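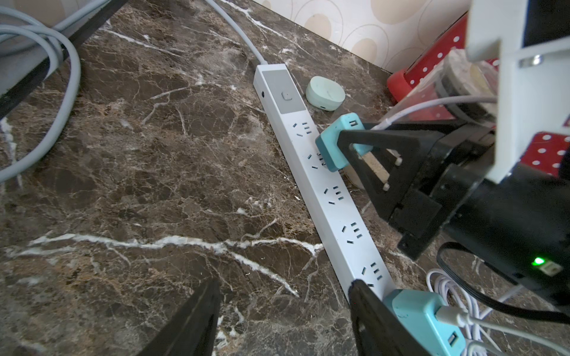 Review: the Ornari Seven finger kit, after a winter on the bench

Last updated: Sun 6 May

By the workshop desk, Iltwood

Our two-armed machine spends its working life doing small domestic jobs on a countertop: plugging adapters into a power strip, unplugging them again, and looking faintly surprised by both. The fingers it came with were hard, smooth and confident. They held an adapter the way a toddler holds a wet bar of soap. In February we gave in and bought the Ornari Seven, a set of black triangular fingers with open middles, sold as a straight swap for people who are tired of picking things up off the floor.

I look after the machine, so the job of fitting them was mine, and so was the job of finding out what the leaflet had left out.

Fitting

The box has 4 fingers in it, enough for both arms, plus a bag of screws, a hex key and a folded sheet of drawings. The drawings are fine once you work out that the second one is upside down. Each finger goes on with two screws, and the holes lined up first time on three of them. The last needed persuading. I would call it a light push and the leaflet would call it a breach of the warranty.

Take the old fingers off with the power down and the jaws half open. If you leave them closed you'll have no room for the key, and you will find yourself trying to prise apart a gripper that has been designed by clever people to stay shut. Do the screws up finger tight, run the jaws open and closed a few times by hand, then tighten properly. Skip that and the two tips meet slightly crossed, like someone's front teeth.

The supplied hex key is rubbish. It rounded off on the second screw. Use your own.

Allow an hour for the pair of arms. I took an afternoon, but that included a long search for a screw that was in my cuff.

Setting up

The fingers are longer than the ones they replace, which means everything the arm thought it knew about where its hands end is now wrong. You have to tell it. On ours this is done by bringing the closed tips down to a reference block and saving the position. Do it slowly. The first time I did it at the usual speed and the block now has a dimple.

Next comes grip force. The default is far too keen, and a soft finger squeezed hard simply folds round the thing and pushes it out sideways. We brought ours down a little at a time until an adapter would stay put while I tugged at it, then went up 2 steps and left it there. Every machine will want something different.

The wrist camera needs looking at too, and the leaflet doesn't mention it at all. Longer fingers take up more of the view, and if your camera sits where ours does you'll want both tips visible when the jaws are open. I tilted the bracket a touch, nipped the screw up again and re-ran the camera calibration. While you're there, check that no cable is pulled taut when the wrist goes to the end of its turn. One of ours was. It had presumably been like that for ages and was too polite to say.

In use

Good, mostly. Annoyingly good on the plug work, after all the rude things I'd said about the leaflet. The open shape gives a little when it meets something, so a plug that arrives slightly crooked has a chance to settle instead of grinding on the face of the socket. You also get to see part of what you're holding through the gap, prongs included if you've picked the thing up the right way round, and that has saved me a good deal of crouching.

We ran 400 plug-and-unplug goes on the first set before I changed anything. The fingers looked tired at the tips by then, a bit shiny, and light adapters had begun to turn in the grip. A wipe with a damp cloth brought most of it back. I now do that at the end of each day, along with the screws, which do work loose. Ornari says the tips are good for 1,000 cycles. I haven't got there and I have my doubts, but I had doubts about the shape as well.

Thin things are less happy. A flat cable end tends to slip into the open part of the finger and stay there, and you have to stop the arm and fish it out. Trailing leads need thinking about in general. If the adapter you're moving has a charging cable attached, coil the slack well away from the other arm before you start. Two arms and one loop of cable will find each other every time.

Spares

Single fingers can be had from Coutinho, who send them quickly and in a box large enough for a microwave. They don't sell the screws separately. Ornari does, at a price I would expect to pay for a modest lunch. Any decent hardware shop will match them if you take one along.

After changing a single finger, redo the tip position. I know it's the same part. Do it anyway – the one time I didn't, the arm spent a morning placing every plug a whisker to the left with total conviction.

Would I buy it again?

Yes, for plugs, boxes and anything with a bit of body to it. If your work is mostly cables or paper, keep your old fingers and your money. Marks off for the key, the upside-down drawing and the silence on cameras. I have put our original fingers in the drawer with the others.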